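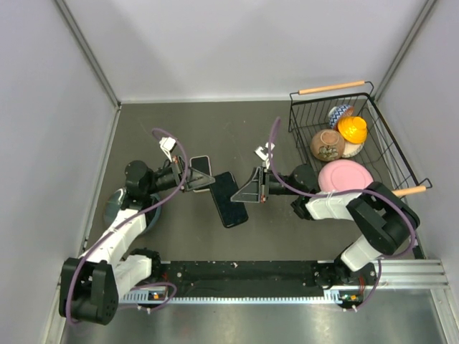 The Grip That Would Not Let Go

How a stale force reading stopped a two-arm cell at Stustberg, and what the fix cost

The fault first appeared in the log as a timeout. On Saturday, January 20, 2018, a two-arm cell at the Stustberg test lab was partway through an endurance run of 1,000 handovers. In each one, the left arm picks a phone off the floor of the cell, turns it toward the center, and passes it to the right arm. At cycle 716 the right gripper closed, the left gripper was told to open, and it stayed shut. The right arm began its retreat on schedule.

For nearly a second both arms pulled on the same handset. Then the left wrist joint went over its torque limit and the drive cut out. The right arm, which runs on a separate controller, kept moving until its own limit tripped. The phone's glass cracked along one edge. No one was inside the cell, and the battery was not punctured.

Adanech Feyisa, the test engineer on the project, treated the battery as the serious part. A crushed cup is a cleanup job. A lithium cell bent between two sets of gripper fingers can vent or burn, and the people closest to it are whoever opens the enclosure next. Her first written action was a rule that the cell stays closed for 23 minutes after any stop with a phone in a gripper.

The cause took longer. The gripper motor was sound, and on the bench the fingers opened on command every time. The open command had also reached the gripper board, with a normal time stamp. The board had refused it.

The refusal came from a safeguard. The Stamano control software will not release an object until the receiving gripper reports a minimum holding force. The check was added the previous July, after a run of dropped dishes. It reads the latest force value from the other arm. It did not ask how old that value was.

In the failed cycle, the value was stale. The data line to the right gripper had stopped passing messages just before the handover, and the left controller was working from a reading taken while the right fingers were still open. Zero force meant no release. The motion schedule had no such check, so the retreat went ahead.

Feyisa's team reproduced the dropout by flexing the right arm's cable at the elbow. With the forearm folded back past a certain angle, the cable drew tight against its connector and contact became intermittent. Halvorsen, which assembled the harness, had cut it to the length on the drawing. The drawing predated a change in where the right arm was mounted.

Four changes followed. The cable was lengthened and given a loose loop at the wrist. Each force reading now carries an age, and anything too old counts as a fault. The retreat waits for a confirmed release. A torque trip on either arm now stops both through a hardwired line.

Weltel, which commissioned the handover work, asked whether the force check could simply be removed. Feyisa advised against it. Without the check, a lost message would lead to a dropped phone in place of a bent one, and the loose connector would have gone unnoticed for longer.

The run was restarted from zero with the new harness and finished without a trip. Feyisa does not regard that as proof. The old harness had passed 715 handovers before it failed, and the cable will be inspected at the elbow again before the next series begins.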